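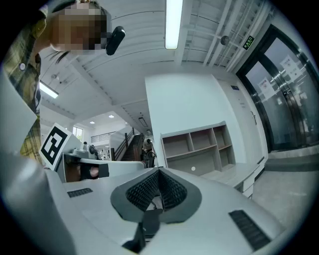

Section 4. Leveling and loading your Trovham shelf desk

You've got the frame standing, the back panel is in, and now comes the part we love most! A level desk feels solid, its drawers glide, and a pencil stays where you put it. Set aside an hour, put on some music and take it slowly.

Before you start

You will need the 9 mm wrench from the hardware bag, a spirit level, a tape measure, a soft pencil and a helper for steps 3 and 8. The longer your level, the better the reading, and a straight board with a short level taped on top works very well too.

Check that the unit stands in its final place. It is 169 cm tall and 164 cm wide, and it's a lot easier to move now than with the shelves full of books. Leave a finger's width between the back panel and the wall so cords can drop down behind.

Caution: Don't put anything on the shelves until you have finished step 8.

4.1 Setting the feet

1. Screw all the Tudose feet fully in by hand, then back each one out by two full turns. This gives you room to go both up and down.

2. Find the highest corner. Lay the level along the front edge of the desk top and read it, then do the same along the back and down each side. Mark the high corner with a bit of tape. From now on you leave that foot alone and bring the others up to meet it.

3. Ask your helper to take the weight off the next corner. Turn the foot with the wrench, a quarter turn at a time – clockwise raises it, seen from above. Let the corner down gently and read the level again.

4. Work your way along the front first, then go to the back. Front to back is where most people get impatient, so give it the same care.

5. Press down on each corner of the desk top with the palm of your hand. If there's any rocking, one foot is carrying no weight. Lower that foot until it just grips a slip of paper.

Note: On carpet, wait overnight and repeat step 5. Thick carpet keeps settling for a while. If you set up on a Friday evening, Saturday's breakfast coffee is a fine time for the second check.

4.2 Flatness

Level and flat are two different things. A desk top can sit level from end to end and still dip in the middle, especially if the center brace was tightened too early.

6. Stand your straightest edge on the desk top, first lengthwise and then corner to corner. Slide a sheet of paper along underneath. It should catch nearly everywhere.
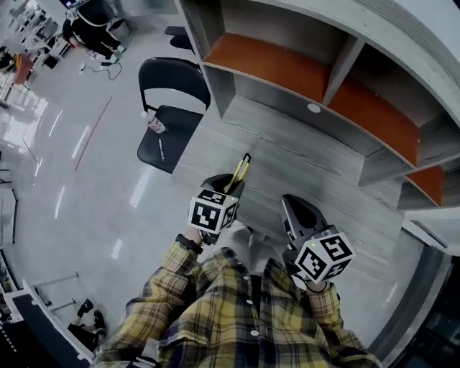

If the paper slips through freely in the middle, loosen the two screws on the center brace (part 441) by one turn, push the brace up until it touches the underside of the top, and tighten them again, a little on each side. Check both diagonals once more. You may have to do this twice, and the second time is always quicker.

7. Open and close each drawer. A drawer that drifts open by itself means the unit leans forward, so go back to step 3 and raise the front feet slightly. A drawer that rubs on one side is nearly always a runner that hasn't clicked home. Pull the drawer right out, line up both runners and slide it back in with one smooth push.

8. Fix the wall strap. With your helper holding the unit steady, mark the wall through the upper hole of the strap bracket, drill, and fit a plug and screw that suit your type of wall. The strap should be snug, with no slack.

Caution: Always fit the wall strap, even if the desk feels rock solid. A climbing child or an open drawer full of tools can tip any tall unit.

4.3 Loading the shelves

Now for the fun! Start at the bottom and work up. Big books, paper and anything with a motor in it go on the lowest shelf. Keep the top shelf for light things – baskets, yarn, that hat you wear every June.

Spread the weight along the full length of each shelf. If you want a row of heavy binders, put half of them at each end and fill the middle with something lighter.

Tip: Tincuța Cozma, who runs our Oltamier showroom, keeps a strip of tape inside one cabinet door with the number of turns she gave each foot. When the desk moves to a new room she has a starting point. Try it, it's brilliant.

After a month of use, repeat steps 5 and 7 and snug up the brace screws. If you moved to shelf set 164 with the deeper boards, do this after two weeks instead, then carry on to Section 5 for the cord tray and lamp arm.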